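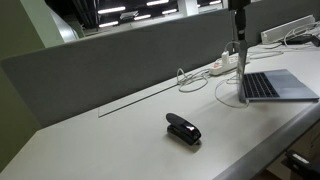 Attachment 1: desk by the divider, stapler and laptop, added by Hinata Okabe

Ticket 274
Queue: Workplace automation, Brinesow office
Raised by: Hinata Okabe, accounts payable
Assigned to: Bhupendra Bisht
Priority: Normal
Status: Closed, with one item moved to facilities
Opened: 3rd February

Summary
Paper invoices that arrive stapled are going into the Ralik intake tray and coming out as one page. The rest of the pages are missed, so totals don't match and the bot puts the invoice on hold.

Hinata Okabe
Since we went over to Ralik, the post goes straight from the mail desk into the intake tray. The scanner feeds it, the bot reads it and posts it to the ledger. Before that we opened everything at our own desks, keyed it, stapled the pages and filed them. This week I have 19 invoices on hold with the reason "total not found". I pulled the paper for all of them. Every one has more than one page and every one was stapled top left.
Some were stapled by the supplier. Some were stapled by us, out of habit. The stapler is still on the desk and people still use it.
Can the bot be told to wait for the other pages?

Bhupendra Bisht
Thanks, the paper check helps. The bot only gets what the scanner sends. If the scanner sees one sheet it makes a one-page file and the bot has no way to know there was a page 2. I can see all 19 in the log as single-page files.
Can you check two things please:
Is the double feed sensor switched on? Settings, Feed, second line.
Does the hold message show on your laptop when it happens, or only in the end of day list?

Hinata Okabe
Sensor is off. I haven't touched it, it may have been like that since the install.
Hold message is only in the end of day list. By then the paper has gone in the box with everything else and I have to dig for it. That is most of my afternoon at the moment. I was told I would be doing supplier queries in that time.

Bhupendra Bisht
Sensor switched on remotely. Please put through 3 test invoices, one stapled, two loose, and tell me what it does.

Hinata Okabe
Loose ones fine, all pages read, both posted. Stapled one stopped the feeder with a beep and an error on the panel. I took the staple out and ran it again and it posted.

Bhupendra Bisht
That is the correct behaviour. I have also changed the hold alert so it goes to the person on shift as it happens. You will get a pop-up with the supplier name and the scan time.
Side effect: the feeder will now stop more often until the staples are dealt with before scanning. Copying in Svitlana.

Svitlana Karpenko, mail desk
We can take staples out when we open the post but it needs to be in our hours. When Ralik came in we were told opening would be quicker and we lost a morning shift on the strength of it. Taking staples out of every supplier envelope is not quicker. I'm not refusing, I want it written down as a task.

Lesia Prokopenko, operations
Agreed and added to the mail desk task list, with time against it. I will look at the morning cover again in April when we have proper numbers from the log. Accounts: please don't staple anything that has not been scanned. Paper clips are fine if they come off at the tray.

Ctibor Vondráček, accounts payable
Can we keep the stapler? I still need it for the signed copies, which don't go through the bot.

Lesia Prokopenko
Yes. Signed copies only.

Hinata Okabe
All 19 rescanned and posted. Two needed the supplier code typing in by hand, both Corner. Pop-up has come up once so far and it was right.
Separate thing: could someone tidy the white cables on the desk? They loop out next to the laptop and I catch them when I put files down.

Bhupendra Bisht
Not one for this queue, passed to facilities as a new request. Corner invoices: the code is printed in a different place on their new layout, I have added it to the template. Same check done for Hou, no change needed.
Closing. Reopen if a stapled invoice gets past the sensor.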